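Contents | Previous chapter | Next chapter | Glossary | Index

Chapter 2
Trace Fossils and the Record of Behavior

A trace fossil is the preserved result of an animal's activity in or on a sediment. Footprints, burrows, borings, resting marks, and fossil droppings all belong to this group. Body fossils, which were treated in the previous chapter, record anatomy. Trace fossils record movement, feeding, and the state of the ground at the time the animal used it. The two kinds of evidence are seldom found in the same bed. Conditions that favor the preservation of a footprint, such as repeated drying of a mud surface, tend to destroy bone.

Because the maker of a trace is rarely found with it, traces are named separately from animals. A track name refers to a shape. One species may leave several named traces, depending on its speed, the water content of the mud, and the depth to which the foot sank. In the same way, one named trace may have been left by several unrelated species. Students should avoid treating a list of track names as a list of animals.

2.1 Formation of a footprint

When a foot presses into soft sediment, it deforms the layers beneath it as well as the surface. The mark on the original surface is called the true track. The marks on the lower layers are undertracks. Undertracks are broader, shallower, and less detailed, and the smallest toe marks are often missing. If the upper layers erode, only the undertracks remain, and a measurement taken from them will not give the true size of the foot. 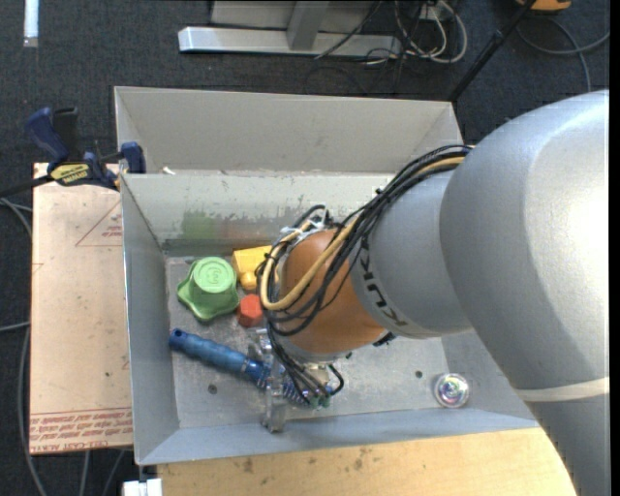
A later layer of sand or silt may fill the track and harden separately. The result is a natural cast, which stands out in relief on the underside of the covering bed. Casts are often more durable than the tracks themselves. At the Wodau quarry, the mudstone that held the original prints has crumbled, and nearly all of the usable material consists of sandstone casts.

2.2 Measurement of a trackway

A trackway is a series of prints made by one animal. Pace length is measured between successive prints of the left and right feet. Stride length is measured between successive prints of the same foot. Stride length, together with an estimate of hip height, allows speed to be calculated. The hip height is itself estimated from foot length, so an error in the foot measurement is carried into the final value.

The Fliditz surface will be used for the worked problems in this chapter. It exposes 266 prints of three-toed animals on a single bedding plane. Most are true tracks, but those along the northern margin are undertracks and must be excluded before foot lengths are compared. The Mwaipopo beds, discussed in Section 2.5, present the opposite case: burrows are common there and footprints are absent.

Key terms: true track, undertrack, natural cast, trackway, pace, stride.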